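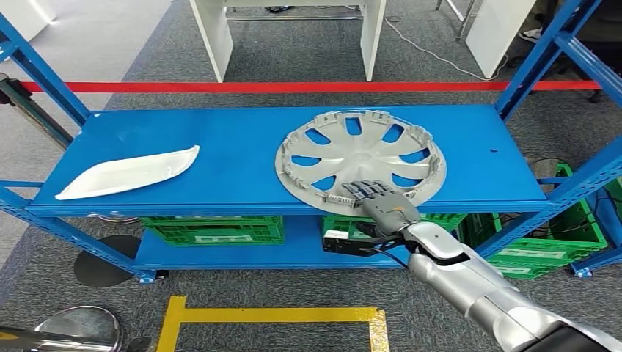 Cever River oil spill

The Cever River oil spill was a leak of heating oil from the Tierney fuel depot at Gasstead, on the lower Cever, that got into the river one February and closed the crab and oyster grounds off Stunside for the rest of that season and all of the next one. I wrote the first version of this entry when the wiki was mostly tide tables and boat ramps, and I've kept adding to it ever since, so it's longer than the page for Stunside itself (sorry, Stunside!). Last full revision 1/3/24.

Background

The Cever is a slow, brown, tidal river, and if you've only seen it from the highway bridge you haven't seen the good part. Below Gasstead it spreads out into mudflats and eelgrass, and the tide pushes back up it twice a day, a detail that matters a lot further down this page. Stunside sits on the south bank near the mouth. The town had a working fleet of small boats, mostly crab with a bit of smelt and flounder in the off months, plus the oyster leases along the flats.

Gasstead is the industrial end. The depot there belonged to Tierney, a regional fuel dealer that delivered heating oil up and down the valley. It had an older row of tanks close to the bank and a newer row up the slope behind the office. The older tanks stood inside an earth wall that was meant to hold whatever came out of them, with a drain through it so rainwater wouldn't build up. The drain had a valve. You were supposed to keep the valve shut except when you were letting water out, and someone was supposed to be standing there while you did it.

The leak

A pipe joint on one of the older tanks failed during a hard freeze, and oil ran into the walled yard overnight. On its own that would've been a smelly mess and a bad week for the depot. The drain valve was open, though, so the oil went down the storm ditch, under the rail line and out into the Cever at the old coal landing.

The state report puts the amount lost at 2,802 gallons. Plenty of people in Stunside think it was more, and I go back and forth on it myself. The depot worked out its number from dipstick readings, and the last reading before the leak was several days old, so there's some room in there. I've used the official figure because it's the one both sides ended up signing.

Compared to the famous tanker spills this was tiny, and I've had messages telling me so. But heating oil is light stuff that mixes into shallow water and soaks into mud, and a small river doesn't have anywhere to send it. The ebb carried the sheen down to Stunside by breakfast and the flood brought a good part of it back up again, and it went on like that for days. Anyone who lived on the water that winter will tell you about the smell before they tell you about anything else.

Cleanup

Floating boom went across the channel below Gasstead on the first afternoon, which was too late for the first tide. A second line was set at the mouth of Stunside Creek and that one did pretty well; the marsh behind it came through in decent shape. The contractor used pads and vacuum trucks along the bank where trucks could reach, and hired local skiffs for the places where they couldn't. So a lot of the people who'd just lost their season spent the first 15 days of the closure cleaning up the thing that closed it, at a day rate, in their own boats. Some were glad of the money. Some wouldn't touch it, and there are still families in town who don't agree about who was right.

Oiled gravel at the coal landing was dug out and trucked away. The mudflats were mostly left alone, on the advice that walking all over them would push the oil deeper. I was angry about that at the time. I've since read enough about other spills to think it was probably the correct call.

Effects on the fishery

The crab grounds were closed the day after the leak and the oyster leases a day later. Crab reopened in stages after two seasons. The oysters took longer, partly for testing reasons and partly because buyers had found somewhere else to buy. That second part never shows up in the reports. You can get a clean lab result and still have a restaurant two counties over that doesn't want the word Cever on its menu.

Eelgrass thinned out badly on the Gasstead side and has come back in patches. Nobody had done a proper survey before the spill, so it's hard to say what "back" would even look like. Smelt runs were poor for a few years, but they were poor on the next river up the coast too, and I'd be careful about blaming that on Tierney.

Claims and settlement

This is the part I get the most mail about. In all, 222 claims were filed against the company, by boat owners, deckhands, leaseholders, the ice plant and a couple of the motels. Tierney's insurer paid the cleanup bill fairly quickly and then dug in on everything else. Its main argument was that lost income had to be proved with tax records, and small-boat crews who'd been paid in shares, sometimes in cash, didn't have the kind of paper it wanted.

The deckhands had it worst. A boat owner could at least show landing slips. A deckhand could show a pair of boots. Under the first offer most deckhands would have gotten $300 each, and I still have a copy of that letter in a drawer because I couldn't believe it when I opened it. (Yes, I was one of them, two winters on a crab boat, and you should read this section knowing that.)

The case was settled before trial. The terms covering individual payments are sealed, so please stop adding numbers to this page, I'll only take them out again! What's public is that the deckhands were moved into the same group as the boat owners, that the company paid for water testing at three spots on the river, and that the older tanks had to come down.

After the spill

Tierney sold the Gasstead depot and the new owner runs it from the upper tanks only. The drain through the earth wall was plugged with concrete. The coal landing is a gravel lot with a kayak launch now, and it's a nice one, although parking is tight on summer mornings.

Around half of the boats that fished out of Stunside before the spill are gone from the harbor. Fuel prices and retirements account for some of those, and I don't think anyone could sort out which boat left for which reason.

See also

Stunside
Gasstead, coal landing
Cever River, tides and bars
Oyster leases (stub, needs a map)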